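Search this site Enter keywords

Filed under: Reviews, Robot Arms, Teaching by Demonstration

Tredura hand-guiding kit, two months in
4 May 2024

I bought the Tredura kit in February to replace the Uver joystick I had been using to teach my arm. You get a grip that clamps on above the wrist, a small wrist camera, and software that records the arm while you push it through a job. Setup took an evening. The manual covers the clamp well and the software badly.

Hand guiding is the good part. The arm goes light when you squeeze the grip and holds when you let go. With the joystick I fought the wrist rotation on every pass. With the grip I could record 200 passes over a weekend, and most were clean enough to keep. The last joint still feels stiff at low speed, and there is no setting for it.

The wrist camera is fair. I do most of my teaching over black cloth, and black cloth is hard on it. Detail drops off on the shaded side, and lint shows up as pale dots.

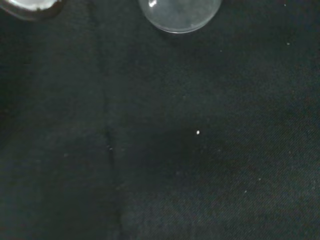

Clear objects are the other weak spot. A rim will catch the light and the rest of the thing fades into whatever is under it. Moving my lamp helped more than the exposure slider did. If you work with glass or clear plastic, plan on more passes.

Remote mode needs the Irnus handset, sold separately. I borrowed one for a week. It works, with a small lag that bothered me on close placements and nowhere else. I would skip it unless you can't stand next to the arm.

Storage is capped at 1,000 passes per project. You can export and start over, but the export names every file by time only, so label your sessions on paper. The Baluyot software I used before let you type a note on each pass, and I miss that.

I'm keeping it. The grip is worth the money and the camera is okay. Four stars.

We use cookies to remember your preferences. Accept Manage settings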